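4.2 House rules for two-handed work

I'll admit we wrote our rules late, after the first 40 sessions. Rule one: let go with one gripper before you pull with the other. Rule two: wipe the pads at every break. I still forget that one. Figure 3 shows box work with soft goods.

Comments

Janaka Ekanayake: Does rule one cover rigid items too?

Cullinane: Ours is much stricter!

© Iltance, 1 June 2019. Back to top

Figure 3. Two grippers at a box, one holding striped fabric.
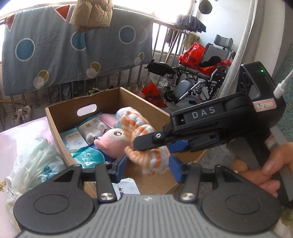

How often should the rules be reviewed?

Every March, and after any change of pads.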